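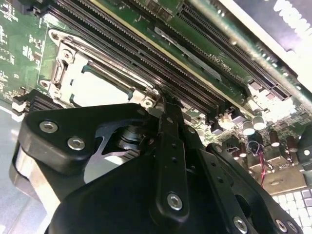
Fingertip at the corner of the CPU socket frame

About Us

Jellow is a shared workshop in Groditz with 3,000 square feet of floor, a very loud compressor and a group of people who can't leave a robot alone. Jingyi Duan and Guoqing Zou opened it one December with two benches and a borrowed drill press. We've filled it up since!

Most of what we build is for our own curiosity. The big one right now is Bustico, our attempt at getting an arm to do the fiddly jobs inside a desktop computer or an old server — levers, latches, memory sticks, the stuff that makes your own fingers feel too fat. We love this project. It eats evenings.

The gripper is all black plates and linkages held together with hex screws, so anyone with a set of keys can take it apart and try a different finger. Yuxi Fan has drawn most of the fingers (she's on her third notebook), and Xinyi Xue writes the motion code and keeps the log of every attempt. The log stood at 411 entries on September 13, 2020, and plenty of those say only "missed the lever, try again." We enjoy those too.

We practice on real boards in real cases. A bare board on a bench is easy to reach from any side, but put it down inside a metal chassis, with cables along one edge and memory slots right next to the socket, and the arm suddenly has to think about its elbows. 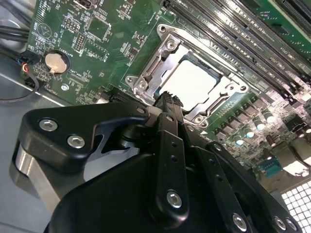 Come Build With Us

You don't need any experience. Qianru Pan runs the beginner bench, where you'll put together a small two-finger gripper called Gu and take it home with you. Bring safety glasses if you own some — we have spares.

Dead motherboards are always welcome, the older and dustier the better. Leave them on the shelf inside the door, and please take the drives out first.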